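Trulmont Sustivden table, pale wood
Reviewed December 20, 2018

I bought this table in September, after the old one lost an argument with a removal van. The Sustivden is Trulmont's plain one: a big pale top, four legs, no drawers, no leaves, no hidden compartment for the cutlery you never use. It came in two boxes, the second of which arrived 6 days after the first, so for the best part of a week I was the owner of some very nice legs.

Assembly took an evening. The instructions are drawings only, in the style of someone who has heard of tables and is keen to learn more. You get an Allen key that fits and a spare bolt that doesn't, and the whole thing needs turning over at the end, at which point you will want a second person and possibly a third. Do it in the room where it's going to live. I did it in the hall.

Now the good part, which is the top. I had looked at the Cernlow before this one and it was cheaper by £39, but the surface had the sort of finish you get on a school desk, and my sleeves stuck to it in the shop. The Sustivden feels like wood. The grain is fine and a bit wavy, and it's pale enough to make a dark dining room look as though somebody has left a light on, which in our house they usually have.

Pale does mean it shows things. Red wine has been wiped off twice without leaving a mark, but a mug of tea left overnight made a ring that took some persuading. I use the Memon wax, thinly, and buff it with an old T-shirt. The tin says every 3 months. I've done it once and felt very pleased with myself.

We eat at one end and everything else happens at the other: mending, wrapping, post, the half-finished projects that have been about to be finished since the clocks went back. Bits of cloth and thin metal edges get put down on it all day long, and so far I can't find a scratch I didn't put there during assembly.
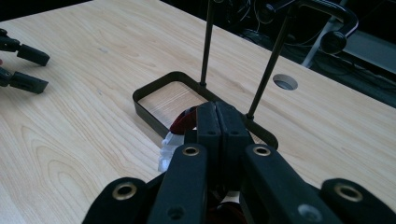 Does it need a tablecloth?
Only if you're having people round who spill with enthusiasm. Day to day I leave it bare and use mats under anything hot.

Complaints, then. The legs are set a little too far in, so whoever sits at the end gets one between the knees. There's a slight wobble on our floor, though I blame the floor, and a folded beer mat has dealt with it. And Trulmont's delivery people ring from the pavement and then look hurt when you ask about upstairs.

Four stars. I'd have given it the fifth if both boxes had come together.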